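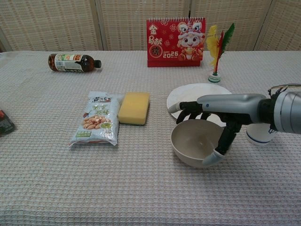
**For immediate release: Dirnlow Food Week back this May**

Tickets out now. Seven nights, 100 kitchens and cafes taking part, set menus from Skukness harbour up to the old mill. Last year 2638 meals sold, organisers hoping for 3584 this time.

New for this year: late sittings, a childrens menu, and free bus home courtesy of Trekton Coaches. Booking needed for the bus, seats limited.

"Busiest list we've had. Book early please, weekends go first," said Mehrangiz Rashti, festival manger.

Full programme at Salehi Books, High Street, or ring the box office. Press passes on request. Ends.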